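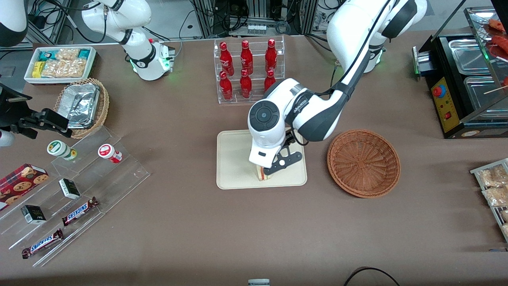 Ticket 753
Subject: Left arm gripper drops soft items on lift, comparison of finger sets
Opened by: Damián Trujillo
Cell: snack counter, Sirnside
Status: Closed, one item carried over

Problem as reported

Left gripper loses or crushes sandwiches during transfer from tray to basket. Right arm has no complaint against it, but it mostly handles foil containers and boxed goods, so that tells us little. Fault was noticed after the Malico fingers were fitted to the left arm in March. Same task had been running on the stock fingers before that with fewer drops, although nobody kept a proper count then.

Setup

Two arms, one controller, stock wrist modules. Left gripper is two-fingered, parallel motion. Finger sets on hand: stock, Malico (stiff, flat pad) and Ardeleanu (softer pad, slightly longer). Controller software is Siteo, both arms on the same release. Overhead camera is fixed and was not moved at any point during this ticket.

Log

Entry 1
Checked the obvious things first. Finger screws tight on both sides. Gripper homes properly. No error codes in the Siteo log for either arm. Cable at the left wrist has enough slack through the full reach and does not tug when the wrist turns. Joint lights green throughout.

Entry 2
Ran 30 picks with the Malico fingers, sandwich from tray to basket, default force. Eleven drops, five crushed. The drops nearly all happen in the first few centimetres of lift. The filling slides, the upper slice moves with the finger and the lower one stays behind. Lowering the force reduced crushing and made the drops worse, as expected.

Entry 3
Asked support whether the force setting in Siteo is a real force limit or a motor current limit. Reply: current limit, scaled per gripper model. The scale value comes from the gripper profile. Our profile was still the one for the stock fingers. The Malico set is heavier, so the profile is wrong for it. Changed the profile, restarted the controller, homed both arms.

Entry 4
Another 30 picks, Malico fingers, corrected profile. Six drops, two crushed. Better, but still not something I would leave running at the counter. Closing speed near contact is now visibly slower in the joint trace.

Entry 5
Looked at grasp height. The planner takes the top of the item from the camera depth and subtracts a fixed offset. That is fine for a chocolate bar or a small box. On a sandwich it puts the fingertips too high and they grip mostly the upper slice. Added a per-item offset for sandwiches so the tips come down to just above the tray. Had to add clearance as well — first attempt touched the tray and tripped the contact stop.

Entry 6
30 picks, Malico fingers, corrected profile, new offset. Three drops, two crushed. Offset stays.

Entry 7
Swapped to Ardeleanu fingers. Swap takes a few minutes, most of it spent on the lower screw, which can't be reached unless the wrist is turned outward. Made a new profile. Measured fingertip position again because this set is longer. Do not skip this step. The offset from Entry 5 is measured from the fingertip, and with the old value the gripper will press into the tray.

Entry 8
30 picks, Ardeleanu fingers, same offset. One drop, none crushed. The drop was a sandwich lying at an angle to the fingers, so the grip was on a corner. The planner had the angle wrong, which is a camera matter and not the fault of the fingers.

Entry 9
Tried the Ardeleanu set on other stock to see what we give up. Small boxes: fine. Chocolate bars: fine when picked across the short side, poor along the long side, as the soft pad folds and the wrapper slips. Bottles: not acceptable. Glass bottles turn in the grip when the wrist tilts. The Malico set holds them without trouble. Bottles will have to stay on stiff fingers for now.

Entry 10
Checked stock fingers for completeness. 30 picks, sandwiches, correct profile and offset. Four drops, one crushed. So part of the original complaint was never about the finger set at all. The default offset was hurting every set, and the wrong profile made Malico look worse than it is.

Summary of results, sandwiches, 30 picks each

Malico, old profile, old offset: 11 drops, 5 crushed
Malico, new profile, old offset: 6 drops, 2 crushed
Malico, new profile, new offset: 3 drops, 2 crushed
Stock, correct profile, new offset: 4 drops, 1 crushed
Ardeleanu, own profile, new offset: 1 drop, 0 crushed

Cause

Two faults on top of each other. Gripper profile not updated after the finger change, and a grasp height offset unsuited to soft layered items.

Fix applied

Ardeleanu fingers stay on the left arm. Profile saved under the finger name instead of the arm name, so the next person changing fingers has to pick one. Sandwich offset saved in the item table. Right arm keeps its present fingers. Bottle picks are disabled on the left arm until further notice.

Carried over

Angle error on items lying skewed on the tray. Moved to ticket 286 with the depth captures from Entry 8 attached. My guess is that the pale bread against the beige tray gives a weak edge, and a darker tray would be a cheap test. Have not tried it.

Note added after closing

Support asked whether the pads show wear. Slight shine on the inner face of the left finger pad, no tears. Will look again at the next service and reopen if drops go up — D. Trujillo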